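September, Hullville guesthouse notebook, early evening

Well, the breakfast trial is finished at last, and I am rather pleased with it! We opened the dining room at 6 for the walkers (Mirela's idea, and a good one) and 31 guests came down over the morning, most of them wanting eggs. The bread from Toledo Street keeps much better than the old sort, so I have put in for more. Room 3 still has the slow shower. Reinaldo has had the head off and cleaned it, and would like to try the valve next, so please keep that room off the booking page until he has been. The Nisetero coach party has asked about late check-in again.

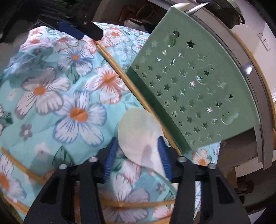
I have told them yes, provided they ring from Lultville on the way.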